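Chapter 5
Planning and Paying for a Handling Cell

Before you start

Most students come to this chapter wanting the price of an arm. Fair enough. The arm is one line on the sheet. By the end of the chapter you should be able to draft a first budget for a small handling cell, put the lines in a sensible order and defend each one to somebody holding the chequebook.

Have Chapter 4 beside you (duty cycles, payload). Calculator too.

5.1 Start with the job

Write down what gets picked up. Size, weight, stiffness, how it arrives, how it leaves. A carton is easy to write down. A shirt is not. Cloth folds over on itself, hangs, slides, catches — and every one of those costs money somewhere, usually in the fingers or in the hours spent teaching the motion.

Hyun-seo Kong, planning the garment line at Hondora, kept a job sheet of 60 entries before asking for a single quote. Overkill? Her supplier didn't think so. Two vendors dropped out after reading it, which saved everyone a month.
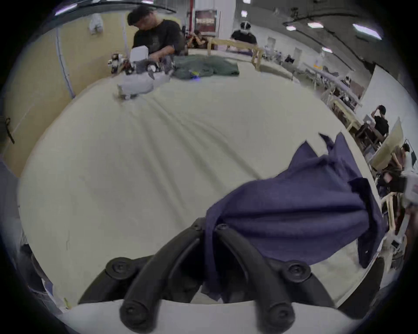 Figure 5.1 Garment handling at the bench. A navy garment held in a two-fingered hand-held gripper, with a robotic arm assembly and more garments further along the table.

Look at Figure 5.1 as a buyer would. Price the table covering. Price the bench frames and the lighting. Then the people, who are nearly always the biggest number and nearly always left to the end. Floor space as well: a row of workstations needs room for elbows and cables, and somebody has to be able to walk past.

5.2 The four buckets

We'll use these headings for the rest of the chapter.

Capital: arms, grippers, frames, benches, anything you put an asset tag on.
Set-up: freight, wiring, guarding, commissioning, the first round of training.
Running: labour, power, consumables, licences, finger pads.
Contingency: its own line. Don't bury it in set-up.

Freight catches people out. Jillen, in the case study at 5.6, allowed nothing for it and got a bill for $709 on the gripper spares alone. Small money, but it came out of a running budget that was allready spent.

5.3 Buy, lease or borrow

Leasing looks dear over five years and cheap over one. Which of those matters depends on how sure you are of the job. Benedek Takács at Mindard leased two arms through to December, then bought one and sent the other back. His worksheet is reproduced in Table 5.2 — check his depreciation before you copy it, he rounds.

Key terms for this section: residual value, service interval, lead time, total cost of ownership.

Warm-up task

Pick one item of clothing you own. Write the job sheet for moving it from a flat pile to a folded stack. Then sort every cost you can think of into teh four buckets. Keep the sheet, you'll need it again in 5.4.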